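Appel à participation — musiciennes et musiciens pour un ciné-concert de films muets amateurs

Fekovell cherche huit musiciennes et musiciens, de tous horizons et de tous âges, pour composer et jouer en public la musique d'un programme de films muets. Les répétitions commencent en février, dans notre salle de la rue des Tanneurs, et le programme sera créé au printemps avant de partir pour quelques représentations dans la région. Si vous lisez ces lignes en vous demandant si vous avez « le niveau », lisez quand même jusqu'au bout, s'il vous plaît : nous avons écrit cette annonce un peu longue exprès pour vous.

Le projet

Il y a deux ans, la famille d'un opticien de Roltstead nous a confié un carton à chapeaux rempli de petites bobines. On y trouve des pique-niques, des baignades, un défilé de fanfare sous la pluie, une partie de boules interminable, une femme qui essaie quatre manteaux devant une armoire à glace et qui rit chaque fois un peu plus fort. Rien de spectaculaire, et pourtant nous avons passé des soirées entières à regarder ces bouts de pellicule sans voir l'heure tourner. Nous en avons retenu 29, très courts pour la plupart, qui formeront un programme d'un peu plus d'une heure intitulé Prundavard, du nom de la maison que l'on aperçoit dans presque toutes les bobines et dont le nom était peint sur la barrière du jardin.

Ces films n'ont jamais eu de son. Nous aimerions leur en donner un, ou plutôt plusieurs, et c'est pour cela que nous vous cherchons. La direction musicale a été confiée à Toshio Hosoda, guitariste et arrangeur, qui a déjà accompagné deux de nos soirées et qui a la patience d'un pêcheur à la ligne. Il ne viendra pas avec une partition toute faite. Il apportera quelques thèmes, des enregistrements qu'il aime, beaucoup de questions, et le reste s'écrira avec vous, en regardant les images ensemble, en essayant, en jetant, en recommençant.

Nous pensons à une musique qui peut aller de la chanson sans paroles au bourdon d'orgue électrique, en passant par la valse, la pop un peu bancale et le silence pur et simple. Certaines bobines n'auront sans doute besoin que de deux notes. D'autres réclament tout l'orchestre, la fanfare sous la pluie en particulier, pour laquelle nous avons de grandes ambitions ! 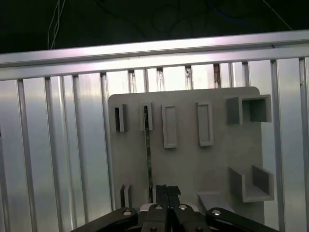
Qui cherchons-nous ?

Nous n'avons pas de liste d'instruments gravée dans le marbre. Toshio rêve d'une clarinette basse et d'une personne qui joue de la scie musicale (on peut toujours rêver), mais il serait tout aussi content d'accueillir un violoncelle, un vieux synthétiseur, un accordéon, une batterie jouée très doucement, une voix, un harmonium ou un ukulélé. Les personnes qui travaillent le son à partir d'un ordinateur, d'un magnétophone ou d'objets trouvés à la cave sont également les bienvenues.

Il n'est pas nécessaire de lire la musique. Une partie du groupe la lira, une autre non, et nous avons l'habitude de faire cohabiter les deux sans que personne se sente de trop. Il est en revanche nécessaire d'aimer écouter les autres, d'accepter qu'une idée à laquelle on tenait beaucoup finisse dans un tiroir, et de pouvoir jouer les yeux levés vers un écran. Cela s'apprend assez vite, et nous y consacrerons les premières séances.

Il faut avoir au moins seize ans. Les mineurs devront nous remettre une autorisation parentale avant la première répétition. Aucun diplôme ni aucune expérience de la scène n'est demandé, et les musiciens professionnels peuvent bien sûr se présenter aussi, aux mêmes conditions que tout le monde.

Le rythme de travail

Nous nous retrouverons une fois par semaine, en soirée, de 19 h à 21 h 30, avec une pause au milieu pour la soupe — nous avons une très bonne soupe, il faut le dire. S'y ajouteront deux journées complètes de répétition avec projection, placées peu avant la première, pour lesquelles la présence de tout le groupe est indispensable. Les dates précises seront fixées avec les participants une fois l'équipe réunie, afin de tenir compte des horaires de travail, des gardes d'enfants et des examens.

Une absence de temps en temps ne pose pas de problème, à condition de prévenir. Si vous savez déjà que vous serez en voyage pendant plusieurs semaines au printemps, mieux vaut attendre notre prochain appel, et nous le dire : nous vous écrirons à ce moment-là.

La création aura lieu dans notre salle, qui compte 151 places, des fauteuils un peu durs et une très belle acoustique pour les instruments joués sans amplification. D'autres représentations suivront dans des cinémas de petites villes et, si tout va bien, dans la cour de l'ancienne école de Roltstead, à deux pas de l'endroit où une bonne partie des films a été tournée. Plusieurs descendants de la famille ont déjà promis de venir, ce qui nous intimide un peu.

Ce que nous proposons

Les répétitions ne sont pas rémunérées, et nous préférons l'écrire noir sur blanc. Elles ne coûtent rien non plus : il n'y a ni cotisation ni frais d'inscription. Chaque représentation publique donne lieu à un cachet, identique pour tous les membres du groupe, direction musicale comprise, dont le montant vous sera communiqué lors de la rencontre. Les déplacements hors de la ville sont organisés et pris en charge par Fekovell, tout comme les repas les jours de concert.

La salle dispose d'un piano droit accordé chaque année, d'un orgue électrique Onishi qui grince un peu dans les graves et auquel nous sommes très attachés, de quelques amplis, de pupitres et d'un vidéoprojecteur. Vous pourrez laisser votre instrument sur place dans un local fermé à clé. Les personnes qui n'en possèdent pas, ou dont l'instrument est trop encombrant pour l'autobus, peuvent nous en parler, nous trouvons généralement à emprunter.

Un enregistrement de la musique est prévu à la fin de la série de concerts. Les morceaux seront signés collectivement, et chacun recevra les fichiers ainsi que quelques exemplaires du disque si nous parvenons à en presser un. Rien n'est encore signé de ce côté, nous ne voulons pas vous faire de promesses en l'air.
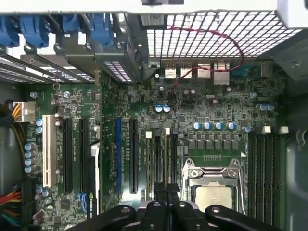

Carte mère verte dans un boîtier d'ordinateur ouvert.

Accessibilité

La salle est de plain-pied et les toilettes sont accessibles en fauteuil roulant. La scène, elle, est desservie par trois marches, mais pour ce programme l'orchestre jouera au sol, à côté de l'écran. Si vous êtes malvoyant ou malvoyante, ne vous censurez pas : nous avons déjà réfléchi avec Toshio à des repères sonores et à un système de départs au toucher, et nous serions heureux de les mettre au point avec vous. Signalez-nous simplement ce qui vous faciliterait la vie, dans votre message ou de vive voix.

Comment se présenter

Envoyez-nous quelques lignes par courriel, ou une lettre si vous préférez le papier, en nous racontant qui vous êtes, de quoi vous jouez et depuis combien de temps, même si la réponse est « depuis cet automne ». Dites-nous aussi quel film, quelle chanson ou quel disque vous accompagne en ce moment. Il n'y a pas de bonne réponse à cette question, nous sommes surtout curieux.

Joignez si possible un enregistrement de deux ou trois minutes. Un téléphone posé sur la table de la cuisine suffit largement, et nous ne tiendrons pas compte du chien qui aboie dans la pièce voisine. Si vous n'avez jamais enregistré quoi que ce soit, dites-le, nous vous proposerons de jouer directement lors de la rencontre.

Nous recevrons ensuite les candidats par petits groupes, en fin d'après-midi ou en soirée. Comptez une heure et demie. Toshio projettera deux bobines du carton à chapeaux et nous improviserons dessus tous ensemble, équipe de Fekovell incluse (soyez indulgents avec notre flûte à bec). Il ne s'agit pas d'un concours avec un jury derrière une table, et vous n'avez rien à préparer, sauf si cela vous rassure.

Tout le monde recevra une réponse, positive ou négative, avant la fin du mois de janvier. Comme les places sont peu nombreuses, nous devrons forcément dire non à des gens que nous aurions aimé garder. Avec leur accord, nous conserverons leurs coordonnées pour les remplacements et pour les séances d'écoute que nous ouvrirons au fil du travail.

Pour toute question, vous pouvez répondre directement à cette annonce depuis la page de contact de notre site, ou passer nous voir à la billetterie les soirs de projection, à partir de 18 h 30. Demandez à voir le carton à chapeaux, il est rangé derrière le comptoir et nous le montrons volontiers.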